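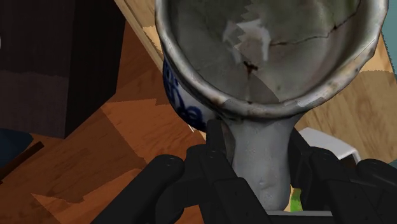

Ceramic vessel with blue swirls outside and a crack inside

Listing says 2,005 square feet, my tape measure has doubts
Started by Quentin Rolland, May

**quentin_r**
We're under contract on a ranch in Ormsby, listed by Motari at 2,005 square feet. Went back with the inspector and, having nothing to do while he was in the crawl space, I measured the place. I kept coming up short. Went home, drew it on graph paper like a lunatic, and the gap is 381 square feet.

Guess how big the back sunroom is. No, go on.

It's a glassed-in porch on its own slab, one step down, no ducts, no baseboard, one outlet. The county card calls it "encl porch" and leaves it out of living area. Our agent, Raphaël Millet, is a nice man who answers texts at 11 pm, and his view is that we saw the room, we liked the room, and the room is still there. All true. But we compared this house to others by price per foot and picked our offer that way.

Inspection window is still open. Do I ask for money off? How much? Or do I enjoy my porch and shut up?

**dormer_dan**
Ask. Worst they can say is no. I'd open at the full per-foot price times 381 and watch their agent's soul leave the building.

**KettleAndKey**
Please don't do that. I sold houses for a long time and that letter goes straight to the "difficult buyer" pile. A sunroom isn't worth zero. The appraiser will give it a line of its own as a porch, for less than living space but more than a handshake. You bought a smaller house with a nice porch. Price it that way.

Also read the bottom of the listing. I'd bet my lunch it says "buyer to verify all measurements."

**quentin_r**
It does say that. In gray, on white, in a font meant for ants.

**mrs_halvard**
Everyone says "buyer to verify" like it's a magic spell. Depends on your state. Where I am, an agent who knew the county number and printed a different one would have some explaining to do. Did they know? Look up the last time it sold and see what that listing said.

**dormer_dan**
^ this. Old listings hang around on Plendano forever, I can still see my own kitchen with the previous owner's ducks wallpaper.

**quentin_r**
OK, found it on Plendano. Last sale it was listed at 1,624 "plus sunroom." Those two words have been promoted.

For the record 1,624 plus 381 is 2,005, so at least somebody over there can add.

**slabongrade**
Devil's advocate. Could it have been converted properly in between? We had a Zendonitz wall unit put in ours and pulled the permit, and after the final the county moved it over to living area. Took them long enough. If there's a permit, your county card might just be stale.

**quentin_r**
Called the permit counter. A roof and a water heater, that's the whole file. And the only heat in there is a space heater the sellers are taking with them.

**slabongrade**
Then I withdraw my devil.

**KettleAndKey**
Still not a big lawsuit moment, folks. Practical steps, Quentin:

1. Pay for a proper measurement. Mine cost 500 last time, with a floor plan. Your graph paper is charming but their agent will laugh at it.
2. Send that, the county card and the old listing through Raphaël, together, with one number.
3. Send it before your inspection deadline. After that you're just a man with opinions.

**mrs_halvard**
I'd skip step 1. The county card and the seller's own past listing already agree to the foot. Why pay 500 to make it three?

**KettleAndKey**
Because the county has been wrong on every house I ever owned, including the one with the basement it insists I don't have.

**mrs_halvard**
And you reported this to the tax office right away, I'm sure.

**KettleAndKey**
I've been meaning to.

**lurker_on_elm**
Dumb question, does the lender care?

**KettleAndKey**
Lender cares about the appraisal. If it comes in at the contract price with 1,624 in the living area box, they'll carry on. If it comes in low, Quentin has a much stronger hand than anything we've cooked up here. When is the appraiser going out?

**quentin_r**
Already been, report due tomorrow by 5 pm. Inspection window closes the day after, so I have one evening to be clever. I'm going with mrs_halvard and skipping the floor plan, mostly out of cheapness.

**dormer_dan**
Full per-foot price. Come on. For me.

**quentin_r**
Update. Appraisal came in at contract price, to the dollar, which I'm told happens a lot and I'm told not to think about. Porch is listed as a porch. Raphaël sent over the county card and the old listing and we asked for 4,000 as a closing credit. Their agent replied that the square footage was "provided by owner," the owner apparently said it came from the agent, and then it went quiet for an afternoon.

They signed. Full 4,000. The listing now reads "1,624 plus sunroom" again.

**dormer_dan**
You left so much on the table I could furnish the sunroom with it.

**mrs_halvard**
He got it for the price of two phone calls. Leave him be. Nice work, Quentin.

**KettleAndKey**
Fair result. I'd have told you to take 3. Check the credit shows up on the closing statement, on the right side of it. I've seen it land in the wrong column and everyone at the table just kept signing.

**slabongrade**
If you ever do want to heat that room, start with the floor. Ours was insulated everywhere but the slab and the dog wouldn't set foot in it until spring.

**quentin_r**
Noted. My wife has already claimed it for tomato seedlings so the dog question is moot. Will check the column.

Contact the moderators | Copyright the forum and its posters | Back to top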